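March, 9:00, prop bench

Red tray day! I pulled the small stuff out of the Lollau box and set it by the sink to see what's worth keeping for the texture shelf.

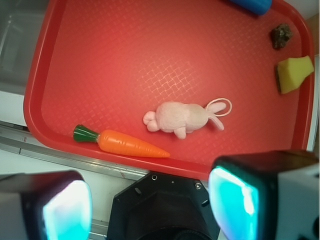
Zarow Prop Workshop

The pink plush rabbit is my favorite, so fuzzy, and it has its own hanging loop. Toy carrot stays too, I love those ridges. Korkor Mahama wants the yellow sponge for the Juson set (fine by me, we have 3 more).

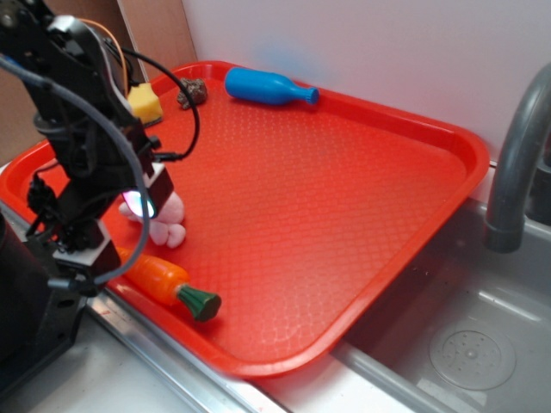 Still need a tag for the carrot. I'd put it on page 332 with the other play food, and the rabbit goes with the soft toys. Ask Korkor about shelf 4.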